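Section 3. Setting Up Your Countertop Baking Corner

You don't need a full kitchen to bake well! A steady table, a wall outlet and a small toaster oven will take you a surprisingly long way, and once everything has its own spot you'll find yourself baking on weeknights just for the fun of it.

1. Choose a table that doesn't wobble. Stand the oven toward a back corner, with the door facing you and plenty of open air on all sides.

2. Plug the oven straight into a wall outlet.

CAUTION: Do not run the oven from a power strip or an extension cord. Keep paper, boxes and tissues well away from the oven before you switch it on.

3. Bring out your two small Fanham trays and set them on the open part of the table, within easy reach. Leave them empty for now – you'll want to check the fit first. 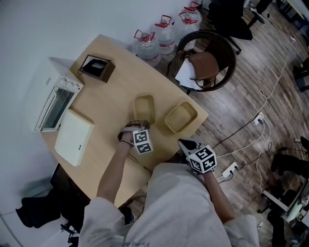 Figure 3. Trays on the table, toaster oven at the upper left.

4. With the oven off and cool, try each tray on the rack. The door should close fully without touching the rim.

5. Wash the trays in warm soapy water and dry them well. Now line them, fill them and enjoy yourself (cookies are a great first batch).

NOTE: Small ovens brown quickly, so turn the tray halfway through – it makes a lovely difference!

CAUTION: Trays stay hot after baking. Use oven mitts and set them on a heatproof mat, never on bare wood.

For tray care and storage, go to Section 8.

Text by Hywel Dafis. Revised April 2025.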